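FOR IMMEDIATE RELEASE

Prillesness ships Vasteo 2, planning and perception tooling for cluttered tabletops

WEVINVILLE, April – Prillesness today released Vasteo 2, the second major version of its software for robot arms that work on crowded surfaces. Available now to existing license holders, new customers from next month. Same installer, same config files, new planner underneath.

The short version: Vasteo 2 takes depth data from fixed sensors, builds a model of what is on the table, and plans arm motion around it. Version 1 did this too but planned once and then committed. Version 2 replans while the arm is moving. If a cup gets nudged, the path changes.

"Customers kept telling us the same thing, the arm does fine until something shifts," said Maricel Estrella, head of product at Prillesness. "So we pulled the planner apart. Took longer than I promised people. It's in now."

What's new in this release:

Continuous replanning, on by default. Can be switched off per task.

Multi-sensor fusion. Two or more depth sensors on separate stands are merged into one model, with a calibration routine that runs from the command line or from the desktop tool.

Grasp ranking for soft and oddly shaped items. Plush, handles, thin rims. The old ranking favored boxes and cylinders and it showed.

Session replay. Every run can be scrubbed back and forth with the sensor view, the planned path and the actual path side by side. Logs from version 1 open in it too, minus the planned path.

Development and testing was done at the company's lab in Villanueva, on toy kitchen sets. The test library now holds 873 recorded layouts, all of which ship with the full license. Pans, kettles, play food, a basket to pick from.
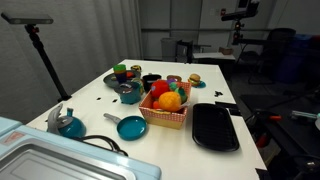
Does Vasteo 2 need a new controller?
Any controller that runs version 1 will run version 2, provided the firmware is current.

Replanning is lighter than the team first expected, according to Wilfredo Castillo, who leads the motion group. In internal tests it cut stopped runs by up to 40 percent against version 1 on the same layouts. "Most of that comes from not giving up early," Castillo said. "The old code saw a blocked path and quit. Now it looks for another one, and if there isnt one it backs off and says so in the log."

The release also closes 51 reported issues, among them the calibration drift bug that a number of users wrote in about over the winter. Full list in the release notes. Lovely Lagman, support lead, asks that anyone still running a patched calibration file remove it before upgrading – the installer will not do this for you.

Pricing is unchanged. Academic licenses stay at the current rate and now include session replay, wich was previously a paid add-on. Existing customers will find the download in their account page. Version 1 gets security fixes for another year, no new features.

A live online walkthrough with Castillo and the perception team starts at 10 a.m. on release day, recording to follow.

About Prillesness
Prillesness makes control, perception and planning software for robot arms. Offices in Wevinville, lab in Villanueva.

Press contact: Pacita Barredo, Prillesness communications, Wevinville
Technical questions: Kenneth Magbanua, developer relations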